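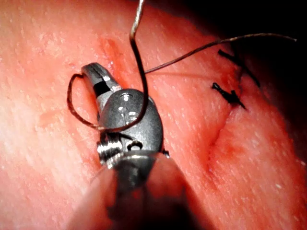
What Is an Embassy?

Flilden Learning Pages: Government and Countries
Written by Anatole Marchal. Checked by Yannick Rey.
Last updated April 26, 2019
Reading time: 6 minutes

An embassy is an office that one country's government runs inside another country. The country that sets up the office is called the sending state. The country where the office is located is called the receiving state. The word "state" here means a whole country, and it should not be confused with a state such as Ohio or Texas.

The embassy is normally in the receiving state's capital city. The capital is where the national government works, and most of the embassy's business is with that government.

Who works there

The head of an embassy is the ambassador. Before an ambassador is sent, the receiving state is asked whether it accepts that person. This acceptance has a French name, agrément. The receiving state can refuse, and it does not have to give a reason.

After arriving, the ambassador hands over a formal letter to the head of state, who may be a king, a queen or a president. The letter is called a letter of credence. It says that the ambassador may speak for the sending state.

Other staff have narrower jobs. A trade officer deals with buying and selling between the two countries. A press officer answers questions from newspapers. Drivers, cooks, translators and guards also work in many embassies, and some of them are citizens of the receiving state.

A small embassy may have only 2 diplomats. A large one may have more than 100 people on its staff.

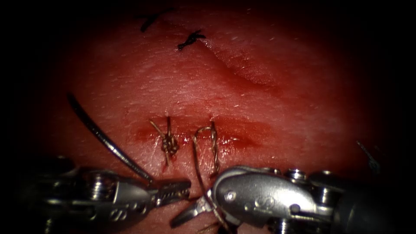 Is the land under an embassy part of the foreign country?

The land still belongs to the territory of the receiving state. Many people believe otherwise. What is special is the protection: local police and officials may not enter the embassy unless the head of the embassy agrees. The rule is written in a treaty called the Vienna Convention on Diplomatic Relations, and nearly all countries have joined it.

What is a treaty?

A treaty is a written agreement between countries. Each country decides, by its own rules, whether to join. Once it has joined, it is expected to do what the treaty says.

Immunity

Diplomats have a legal protection called immunity. In most cases they cannot be arrested or taken to court in the receiving state. They are still required to respect its laws. If a diplomat breaks a serious law, the receiving state can declare that person persona non grata. These are Latin words for "a person who is not welcome." The sending state must then call the diplomat home or end that person's job at the embassy.

The sending state can also give up the immunity of one of its own diplomats. This is called a waiver. The waiver has to come from the government. A diplomat cannot decide it alone.

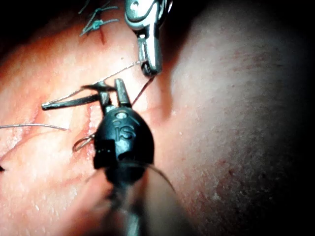
Immunity also covers certain objects. Official papers may travel in a diplomatic bag, which can be a small pouch or a large crate. It must be marked on the outside, and it may not be opened or held back. It may contain only official papers and items for official use.

Embassy or consulate?

A country may also have consulates in the receiving state. These are often in large cities and ports away from the capital. A consulate mainly helps people. It can replace a lost passport, issue visas to visitors and record the birth of a baby whose parents are citizens of the sending state. Many embassies have a consular section that does the same work.

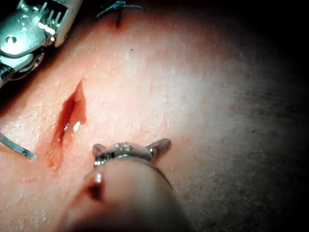
The head of a consulate is a consul. Consuls have immunity too, but it covers less. For the most part it applies to acts they carry out as part of their job.

Some consuls are honorary. An honorary consul usually has another job and does the consular work part of the time.

When countries disagree

A government that is unhappy with another government can call the foreign ambassador to a meeting and complain. This is called summoning the ambassador. It can also bring its own ambassador home for talks. The strongest step is to break off relations. The embassy then closes, and a third country may agree to look after the building and the sending state's citizens.

Words to know

Ambassador: the head of an embassy
Consul: the head of a consulate
Receiving state: the country where the embassy is located
Sending state: the country that the embassy represents
Visa: permission to enter a country

Next page: How a Treaty Is Signed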